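Shop Talk > Sewn goods and soft products > Robots on the finishing line, who has them?

seamripper_jo
May 4, 2025

Long one, sorry. I've been in finishing and inspection at Pinderach going on nine years, mostly bags, some tool rolls, and this spring we got two of the Leka cells for zipper check. If you haven't done zipper check, it's as thrilling as it sounds. You open it, close it, feel for a snag, look at the stops, put it in the good bin or the bad bin. 335 bags was my personal best for a shift and my thumb let me know all night.

So now the arms do the pulling and I do the deciding. I stand between the two cells, I load, I clear, and when one of them flags a bag I take it and run it by hand. They told us up front there'd be no layoffs from it and so far that's true, but two people got moved to packing and one of them is pretty sore about it. I would be too, packing is cold and it's at the other end from everybody you know.

What I didn't expect is how much fussing goes into getting hold of the pull tab. A kid can do it in the dark! For the arm it's the whole job. We spent most of the first weeks on nothing but the grab, with the navy bags because the tab on those is small and flat and flops over.
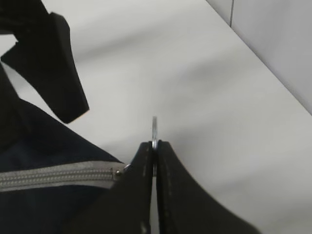
ottoline_k wrote that the grab was never the part that wore people out where she works, it was the pace after. Once the cell gets reliable, she said, somebody upstairs finds out it doesn't need a break and the person loading it stops getting one either. Her advice was to get the loading rate written down now, while everyone's still in a good mood about it.

seamripper_jo
Ugh, yes, okay. We don't have a rate on paper. Our lead says "whatever feels right" and I like her a lot but that isn't going to hold up if she leaves.

bobbin_thief
I'm going to disagree with the gloom a little. We've had cells at Honanico for 3 years, outerwear, and my hands are better than they were at thirty. I used to tape two fingers every morning. Pace did go up, sure, but it's standing and carrying now and not pinching, and I'll take that trade every day of the week. People forget how many of us ended up in wrist braces.

ottoline_k
Glad about your hands, I mean that. But you also said last year they didn't replace the four who retired. That's a layoff with cake.

bobbin_thief
Fair. There was cake.

hemline311
Does the pay change? That's my question. At Clanwood they called us "cell operators" and printed new badges and the number on the check stayed exactly the same. We're clearing jams, restarting the thing, logging faults on a tablet — none of that was in the old job.

seamripper_jo
Same pay here so far. There's a 1,000 dollar bonus if you finish the training modules, one time, before tax. I'm halfway through them. The fault logging one is decent, the safety one is a slideshow from a different machine.

hemline311
Take the bonus and ask for the job description in writing. When we finally asked, they didn't have one, and that's how we got a new grade out of it. Took till the next May though.

bobbin_thief
Also ask who's allowed to hit pause. We had a stretch where only maintenance could, and you'd just stand there watching it chew on a sleeve.

seamripper_jo
We can all pause it, thank goodness. I pause it plenty. One thing I do miss is the feel — I used to know a bad batch of sliders by the tenth bag, just a gritty sort of drag, and I'd walk it over to sewing before lunch. Now I only touch the flagged ones so I've got nothing to compare to. I asked if I could pull a few good ones each hour and the lead said go ahead.

ottoline_k
Get that one in writing too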